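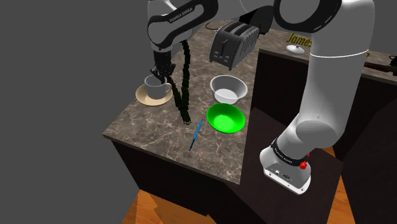 A robot arm holding a white cup over a kitchen worktop, drawn by a computer.

Who does the washing-up at work?

At the Gineo canteen in Brulcombe, people use 1,103 cups on a busy day. Every one has to be picked up, washed and put back. For years this was done by hand, mostly by people who would have liked to be doing something else.

Now a robot arm does part of it. It learned in a pretend kitchen inside a computer first, where a dropped cup costs nothing and there is no one to shout at you. A gripper with two fingers has to close on the rim of a cup just hard enough. Too soft and the cup slips. Too hard and you need a dustpan.

So did the kitchen staff all go home? No. The arm is good at cups and hopeless at nearly everything else. It can't tell that the soup needs salt, or that someone in the queue is having a rotten day. The staff do more cooking now, and more chatting. They also had to learn new jobs, like checking the arm each morning and pressing stop when it gets in a muddle - a button they are all rather fond of.

Some of them miss the old way. Washing up was dull, but it was a good time for gossip, and the arm has never told anyone a secret.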